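The Clear Box That Promised to Fix My Bathroom

A skeptic looks at the acrylic organizer, and at the toothbrushes we keep buying to put in it

By Domnica Ilie

Somewhere in the last few years the bathroom counter became a place you were supposed to be proud of. I missed the memo. Mine held a mug with a chipped rim, four toothbrushes of uncertain ownership and a bottle of mouthwash sticky enough to hold its own cap down. Then my sister stayed with us in May, looked at the mug, and sent me a clear acrylic organizer.

She is not alone in her faith. Makorbridge, the online home store where she bought it, lists 116 countertop organizers, and most of them are the same idea: see-through walls, a few dividers, and a photo of a counter on which nothing else has ever been set down. The promise is that once you can see your things, you will keep them tidy. I have owned a glass-fronted bookcase for 12 years and would like to raise a question about that.

So I went looking for people who think about this more than I do, and came back with a few doubts and one grudging change of habit.

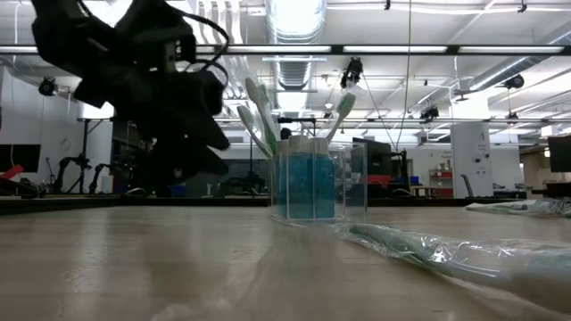 Teal-blue bottles in a clear divided holder, with toothbrushes still in their wrappers.

The bottles are where these boxes earn their money. A tall bottle that tips over every time somebody reaches for the soap will stay up if it has a wall on each side, and a colored liquid behind clear plastic looks good with no effort from anyone. I will give the makers that much.

Toothbrushes are another matter. They are light, long and top-heavy, and in a compartment sized for a bottle they do what a pencil does in a bucket. They lean. One goes left, one goes right, and the straight little row in the catalog photo is gone by breakfast. Inmaculada Iglesias, who has fitted out bathrooms for rental apartments under the name Zultden since she left hotel work, has seen a lot of this.

"People measure the shelf and forget to measure the brush," she told me. "Then they buy a second organizer to hold what fell out of the first one."

Her own rule is dull and I have come to like it. Narrow slots for brushes, wide ones for bottles, and one section left empty on purpose. The empty section is the part her clients fight her on, she says, as if they had paid for it and wanted their money's worth.

Then there is the wrapper question. Spare brushes look neat in their packaging, and it seems sensible to leave it on until the brush is needed. I agree, as long as the spares live in a drawer. Up on the counter the plastic crinkles, catches the light and takes up twice the room of the brush inside it. Once you do start using the brush, take the wrapper off and leave it off. A wet brush needs air, and a sleeve of film keeps the water right where you don't want it.

The bigger problem, in my house anyway, was quantity. Iglesias asks every client to empty the bathroom onto a table before she will talk about storage. I thought this was theater. Then I tried it.
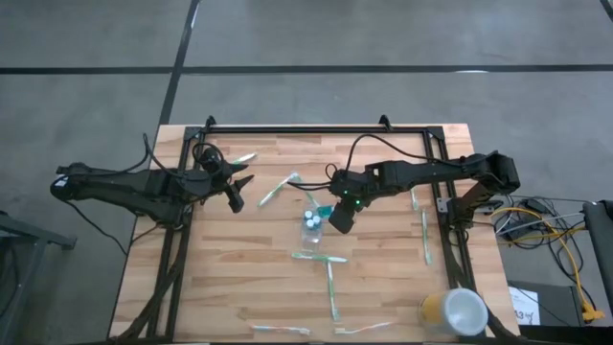

Nine toothbrushes spread out on a butcher-block tabletop, white handles with green accents.

Brushes laid flat on a big table make a very different case for themselves than brushes bunched in a cup. I found ones from two dentists, a travel kit and a value pack I don't remember buying. Iglesias once cleared a vacation apartment that had 32 of them in a single cabinet, most never used, and the owner still asked her where to find a bigger holder.

That is my real quarrel with the clear box. A company like Fistov will sell you one with three compartments, then the wider one, then a stacking tray called the Anozie that sits on top. At no point does the product page suggest owning less stuff. Why would it?

I kept my sister's organizer, mostly out of cowardice. It holds the mouthwash, and it holds it well. It also shows every water spot, and I wipe it down more often than I ever wiped the mug – a chore I did not have last spring.

The toothbrushes are back in the mug. There are four of them, and now each one has a name on it.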